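Good Practice in Simulation: What We Write Down Before the Gripper Moves
Speaker notes, Afia Issahaku
Session length 45 minutes, questions at the end if I leave room for them

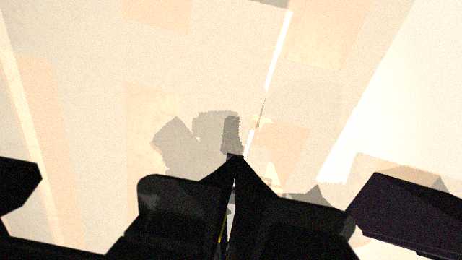
Good morning, everybody, and thank you for coming to this one when there is a perfectly good session on motors across the hall. I'm going to talk about rules, which I know is a word that makes people reach for their coffee, but I've grown fond of ours over the years and I hope a few of them will follow you home.

(Wait for the people at the back to find seats. Check the microphone.)

Let me start with who we are. We're a small group at Gerton, and for the last few years we've been writing house rules for simulated gripping work - how a scene is set up, what gets recorded, who signs off, and what a person is allowed to claim afterward. The rules are called the Cloren rules, after the meeting room where we argued about them. The first version ran to 175 rules. I have a copy in my bag if anyone wants to see it, and please do come and look, it's a sort of museum piece by now. The current version has 10.

I'll say how that happened, as I think it's the most useful part of the story. Selorm Asante, who joined us in December, took the long version home to read and came back with a very polite note. The note said that she had followed it as well as she could and had not yet opened the simulator. Well, that stung a little! But she was right. We had a rule about how to name a folder and another rule about the exceptions to the first rule, and somewhere down on the ninth page there was a sentence about checking for contact between the fingers and the surface, which is the thing you would really want a new person to see first.

So we threw out whatever could be done by a script, and we threw out whatever was only somebody's taste (a good deal of it mine). I'm not going to read you all 10. I'd like to spend our time on the handful that people ask about.

FIRST RULE: WRITE THE TASK IN ONE SENTENCE

Before anybody starts a run, they write down what the gripper is meant to do, in a sentence that a person from another team could read. "Close the fingers on the part and lift it clear of the surface" is fine. "Test grasp v2" is not fine, and I have written that very thing more times than I'd like to admit in front of my manager, who is sitting over there. Hello, Laurier.

The sentence goes in the record before the run and it doesn't get edited afterward. If the task changes, you start a new record. People grumble about this, and I understand the grumbling, but it's so easy to look at a run where the part slid sideways and decide that you were studying sliding all along.

(Pause here. Somebody usually laughs.)

SECOND RULE: SAY WHAT THE VIEW CAN'T SHOW YOU

This is my favorite, so forgive me if I go on a bit. When you work from a close view, the gripper itself hides a good part of what you care about. Dark fingers on a pale background are lovely for finding the outline of the fingers and not so lovely for telling where one black part stops and the next one starts. A shadow near the tip can look a great deal like an object near the tip. Low contrast patches on a bright surface can melt into each other until you're guessing at their edges.

We ask people to write a short note on this for every view they use. It can be two lines. What is hidden by the fingers? What is so bright, or so dark, that you wouldn't trust your own reading of it? And if you're going to claim contact, where does that claim come from - the picture, or the contact data in the simulator? If it's the data, say so. If it's the picture, ask a second person to look without telling them what you think you saw.

Yayra Owusu is very good at being that second person. She says "I can't tell" more often than anybody else on the team, and I've come to think of it as a skill. We put it in the form as a proper answer, with its own box, right beside yes and no. Once the box was there, other people began ticking it too.

THIRD RULE: KEEP THE ODD ONES

Rendered scenes give you odd things sometimes. Jagged shadow edges, a texture with grain in it, a line that breaks up where it gets thin. The temptation is to tidy those runs away before anybody sees them. Our rule is that you keep them, you label them, and you write down the render settings next to them. You may leave them out of a result, but you have to say how many you left out and why.

I'll give you a case. We had a batch for the Skenier project, and Trinidad Medina set aside 9 runs where the shadow under the gripper looked wrong to her. The old habit would have been to delete them and go to lunch. She kept them, and when the settings were compared it came out that all 9 had been made on a machine with an older shadow setting. So had another 2 that had looked perfectly fine and had gone into the result. We'd never have found those 2 without the others sitting there in their labeled folder.

(If time is short, skip to the sign-off rule. Don't skip the Baidoo story, people like it.)

FOURTH RULE: THE SIMULATOR IS ALLOWED TO SPEAK FOR THE SIMULATOR

A run in simulation tells you about the simulation. I don't mean that in a gloomy way, as I've spent a happy working life there. But our reports used to drift. Somebody would write "the gripper holds the part" and by the time the sentence had passed through a summary and a set of slides, it was being read as a promise about hardware.

With Baidoo, a partner of ours, this very nearly became an awkward phone call. Their shop floor lead had read one of our summaries and was ready to plan a cell around it. Laurier caught it over a cup of tea, and we spent an afternoon going back through the wording together. Since then, every results sentence has to carry the words "in simulation" inside it. A footnote doesn't count, and neither does a line on the cover page. Yes, it makes for clumsy paragraphs. I've made my peace with clumsy paragraphs.

FIFTH RULE: SIGN-OFF BY SOMEBODY WHO DIDN'T BUILD IT

The person who set up the scene doesn't sign off on the scene. In a small group this is a nuisance, I won't pretend otherwise, and there have been weeks when everyone had touched everything and we had to borrow a colleague from upstairs. The person signing reads the task sentence, opens the record, looks at the views and the notes on the views, and repeats one run on their own machine. If the repeat doesn't match, the record stays open, and the two of them sit down together.

I'd ask you to be kind about how you do that part. A rule like this can turn sour if it feels like being caught out. We do ours side by side, at one desk, and the signer's name goes on the record in the same size type as the builder's.

QUESTIONS I EXPECT

Do the rules slow us down? They do at first. Selorm tells me that the form is quick once you've filled it in a few times, and she's the one to believe on that.

Can other groups use them? Please do. Change the names, drop the ones that don't suit you, and write to me if you add one you like.

Who decides when a rule changes? Anybody on the team may ask, and we talk it through on the next review day. The next review is 6/2/20, and I already know that Trinidad wants a word about the view notes.

(Thank the organizers. Leave the last slide up with the email address. Paper copies of the form are in the blue folder - take them out of the bag BEFORE the talk this time.)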